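Pelkonen Seed Library: what we learned from our first full year

November 2025

The last envelopes of the season came back to the Pelkonen branch this week, and I've been grinning at the card catalog ever since. We lent out 300 packets this year. Members returned 174 of them with fresh seed inside, which is a wonderful result for a library that started with one drawer and a borrowed label maker! If you're one of the people who stood in your kitchen in October rubbing dried bean pods over a mixing bowl, thank you. Your beans are in drawer four, and they look terrific.

A good number of you have asked what happens between the returns basket and the spring shelf, so this item is mostly about that.

First we dry everything again, even the envelopes marked "dry." Seeds that feel crisp to the touch can still hold enough moisture to go moldy in a closed jar, and squash seed is the worst offender. We spread each batch on a coffee filter with its name written on the filter itself (pencil, please, never marker) and leave it for two weeks in the back room with a small fan running nearby. Then comes the cleaning, which is my favorite part. Lettuce takes forever. Kale is pure joy -- you crush the pods, shake the sieve, and those perfect little dark beads come pouring out the bottom.
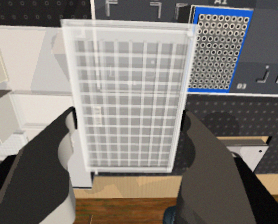
After cleaning, we do a germination test on every variety with enough seed to spare. We tested 143 batches this fall, and most of them did beautifully. The method is the old paper towel one that plenty of you already use at home. Lay 20 seeds on a damp towel, fold it over, slide it into a bag, and put it somewhere warm, like the top of the fridge. Tomatoes and beans will tell you what you need to know in a week or so. Peppers like to make you wait, and parsley has no manners at all. If 15 or more of the 20 sprout, the batch goes on the shelf as it is. If fewer come up, we write "sow thick" on the packet and lend it anyway, because a weak batch of a rare bean is still a batch of a rare bean.

The star of the year was the Grakgate pole bean. It came to us in a jam jar with a strip of masking tape for a label, and by August it had climbed over three different garage roofs. The pods are flat and a bit fuzzy, and they stay tender much longer than you'd expect. I ate them with butter nearly every night for a month and I'm not tired of them yet. The Zongate lettuce did well too, right up until the hot spell in July, when it bolted in every yard on the east side within the same few days. Sow it early, or wait for late August and give it some afternoon shade.

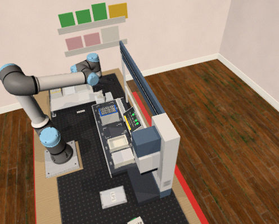

Squash was our one real headache. Several returned envelopes were labeled as plain butternut and may well be something else, seeing how many neighbors grow pumpkins and ornamental gourds over the fence. To be fair, butternut doesn't cross easily with most of those, but zucchini and pumpkins cross with each other at the drop of a hat. So we're asking everyone to write down which squash were flowering nearby. If you want to try hand pollination, we'll have a demonstration in June, and it's much easier than it sounds. You tape a flower shut in the evening, open it in the morning, and do the bee's job with a paintbrush.
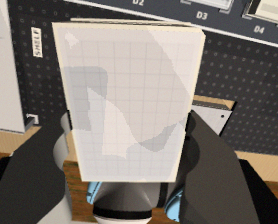 Starting seeds indoors is the next thing on everybody's mind, even with the leaves barely raked, and I'd like to make the case for a simple planting grid. Pick a tray with small, even squares, put one variety in each row, and draw the same grid on a sheet of paper before you open a single packet. The pale block standing upright in the last picture, with its fine grid of gray lines across the face, is just the kind of layout I mean, only much bigger for us gardeners! Write the names on the paper map as you go, mark one corner of both the tray and the map, and you'll still know your peppers from your eggplants when somebody turns the tray around in March.

A word about potting mix while we're at it. I tried the Orkanico seed-starting mix beside my own blend of sifted compost and coconut fiber, and the seedlings came up evenly in both. The bagged mix was fluffier and dried out faster, so I watered it from below every other day. Use what you have, and sift out the big chunks if you're growing anything as tiny as lettuce or basil.

The catalog drawers close for the winter at the end of the month and open again in February. Late returns are still very welcome at the front desk. Please put the variety, the year, and your street on the envelope, and if you can't remember the variety, draw us a picture of what you grew.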